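The Line Item

October 26, 2025
Posted in Short Fiction

By the time I was called in, the hotel had already fallen in love with the arm. My job was to read the quote.

I do this for a living. Somebody wants a machine, somebody else has to sign for it, and I sit between them for a few weeks and ask what the second year costs. People are polite to me at the start. They bring me coffee. By the end they are usually bringing me nothing.

The Ivholm was a lakeside place with a big breakfast and a small kitchen. The owner had gone to a trade show in May and come home with a brochure from a company called Drasedow. The arm in the brochure set out bread baskets. It picked each one up off a counter, carried it to a tray, and put it down the right way around. In the drawings it was always morning and the guests were always smiling at it.

"It frees up a person," the owner told me.

"Which person?" I asked.

She looked at the brochure as if the name might be in there.

The quote ran to 54 pages. I have read novels that were shorter and had fewer characters. There was the arm, the gripper, the table mount, the software, and a thing called a readiness package, which I read three times without learning what would be ready. On page 5 there was a service plan at $2,086 a month. On the last page, in smaller type, the plan was described as optional. A paragraph later it was described as required for the warranty.

I called Drasedow and got a salesman with a warm, tired voice. I asked him how many bread baskets the arm could set out in an hour.

"That depends on your workflow," he said.

"The workflow is that there are baskets and people want bread."

"Then I'd say it compares well with a trained operator."

"You mean a waiter."

He allowed that he might mean a waiter.

I asked for a reference customer. He gave me two. The first, a bakery chain named Talebi, had bought one and said it was very pleased, and when I asked what the machine was doing at that moment the line went quiet. It was between tasks, I was told. The second was a cafeteria at Nimness, which turned out to be on the same street as Drasedow, in the same building, one floor down.

So I asked for a trial, at the seller's expense, with our baskets and no brochure. I've learned to ask for that early. A basket in a brochure is a clean shape that holds still. A basket in a hotel has been dropped, stacked, sat on by a child and wiped down a thousand times, and it has opinions about where its middle is. The salesman said a trial was unusual. I said so was a required option. He agreed to six mornings.

They gave us a white table to use and a young technician who didn't talk much. I liked her right away. She never once said "seamless." I sat beside her with a legal pad and a stopwatch and watched the wrist camera's picture on her laptop while the owner stood behind us with her arms folded, rooting for it.

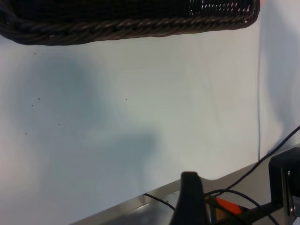

"How much of your time is in the quote?" I asked the technician.

"None," she said. "I'm not in the quote."

I wrote that down and drew a box around it.

"So who does what you're doing, after you go home?"

She thought about it. I'll give her that, she took the question seriously. "Usually whoever used to do the baskets," she said.

The owner unfolded her arms. She asked whether that person would need training, and the technician said yes, and that the training was in the readiness package. She asked whether the arm could work on a tablecloth. The technician said it hadn't been tried. She asked, in a smaller voice, who would wipe up the crumbs.

"There's a cleaning module," said the technician. "It's on the roadmap."

I went back to my room that night and built the spreadsheet. I gave the arm every break I could. I let it run on holidays. I let it never be sick. I charged the waiter for his shoes. Even so, there was no year in which the two lines crossed, and I pulled the chart out to more than 5 years before I ran out of patience and paper.

I put it all on one page, because owners read one page. She read it at the breakfast counter, standing up, while a boy of nineteen went past her with four baskets on one arm and a coffee pot in his other hand.

"It's a lot of money," she said.

"It is."

"The place across the lake is getting one."

I said I knew. I'd had a call from them that morning, and they had sounded very polite.

She folded my page in half and used it to mark her place in the brochure.

Contact | Copyright 2025, all stories remain with their author | Back to top

We use cookies to remember your reading settings. Accept | Decline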